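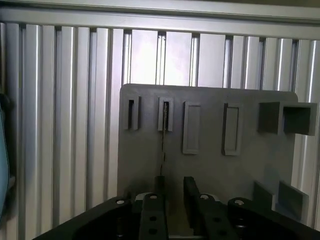
Vandana Kaushik reckons a wall panel is only worth the trouble if you stop moving things round on it after the first week, and she told me as much before I'd even got my coat off. Fair enough! I've shuffled the bits and pieces on mine more times than I'd like to admit (the pencil marks on my paper plan have gone right through to the other side), but I think I'm nearly there now.

Anyway, welcome to the bench gallery. I've been doing up my little corner of the workshop at Rultelthorpe since May, bit by bit, mostly in the evenings and mostly with the radio on. It's a shared place, so there are usually one or two of us pottering about, and everybody has an opinion on where things ought to go. I don't mind that at all – half my best ideas came from somebody leaning over with a mug of tea.

So, the panel. It's flat grey plastic with rounded top corners, and I wanted grey because the ribbed aluminium behind it is quite shiny enough already. The two narrow upright slots on the left are my favourite part, and there's a thin wire hanging from the second one. Next to those are the two taller pads with the bevelled rims, then the square box holder sticking out at the far upper right, which Sushil Chauhan calls the letterbox. Lower down on that side are two small blocks. I had them higher up in my first drawing and I'm still not sure I was wrong.

If you're planning one yourself, do a full-size drawing first and tape it up where the panel is going to live. I left mine up for 30 days and changed it nearly every time I walked past. Cut the shapes out of scrap card as well and stand there pretending to reach for things. You'll feel daft, but it's much easier to move a bit of card than a proper holder! And leave more of a gap between neighbours than you think you need, especially if you've got big hands like Girish Sandhu.

I allowed roughly 300 pounds for the whole corner and spent 289, biscuits not included. The drawer labels are next on the list, and then I want to sort out the lamp, which still leans to the left whatever I do with it.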